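猎季收尾：刀、冷柜、证件那点事

写得急，想到哪写到哪。十月开猎前翻出来看一遍，省得到时候手忙脚乱。

证件
狩猎证、枪证、猎获标签，三样装一个防水袋，挂门后。去年我把标签夹在地图里，到Kilbridge才想起来，来回白跑一趟。
标签当场填，别拖到家。笔带两支，圆珠笔天冷不出水，备支铅笔。
禁猎区边界每年会改，出门前再查一遍，旧地图别信。认不准的动物不开枪。就这条，没得商量。罚款是小事，证吊销了好几年进不了山。

刀
剥皮刀用完马上冲冷水，热水会把血烫死在缝里。
磨刀石我两块，200目开口，3000目收光。中间缺一块，懒得买，也够用。
刀柄缝里的油脂拿旧牙刷蘸小苏打刷。擦干，抹一层食用级矿物油，再入鞘。皮鞘别长期插刀，返潮，会锈。

台面 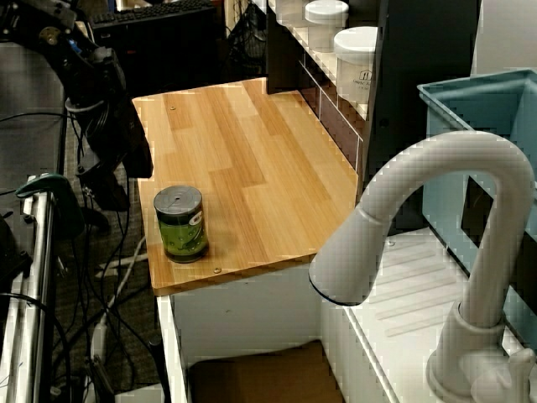
木纹台面，罐子随手一放。

处理鹿肉的台面跟平时做饭的分开。实在分不开，铺厚塑料布，四角用胶带贴牢。收工先洗洁精，再稀释漂白水，再清水。顺序别反，漂白水千万别跟醋混。
木案板有深刀痕的，砂纸打平在上油，打不平就扔。

冷柜
包肉前先擦干表面。冷冻纸包两层，光面朝里，外面写部位、日期、标签号。我那张写到919号的单子就贴在冷柜盖上，吃一包划一包。
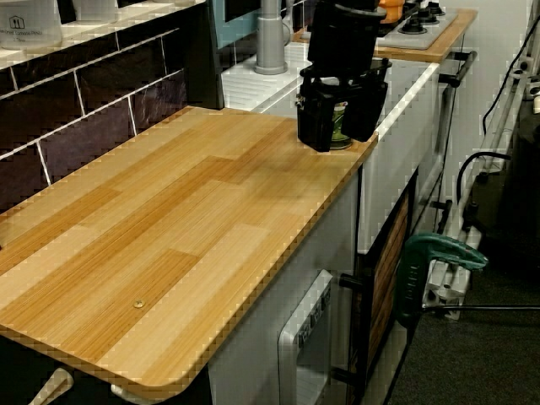
绞肉别压太厚，摊平了冻，化得快，码起来也省地方。野鸭野兔单独一格，别压在鹿肉底下，不然翻到开春都翻不着。
别一次塞满，热肉全进去温度下不来。分两三批，最多隔一晚。
真空袋角上有骨头的地方垫块纸，要不准扎破。Zellach那种厚袋子好一些，贵，一卷377，能用一季。

别人送的肉
收之前问清楚谁打的、哪天打的、标签号多少，写张条子跟肉放一起。我们这边查起来，收的人也得说得清。
不明不白的肉不要。别不好意思。
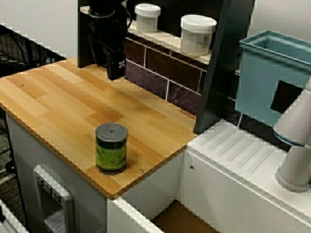 靴子和衣服
靴子塞报纸，半天换一次，别搁暖气上烤，胶会开。
橙色背心单洗，冷水，不用柔顺剂。退色了就换新的，别省这个钱。
血渍先泡冷盐水，泡一晚，再搓。

剩下的下次补。枪柜除湿盒记得换，我又忘了。

2025年2月15日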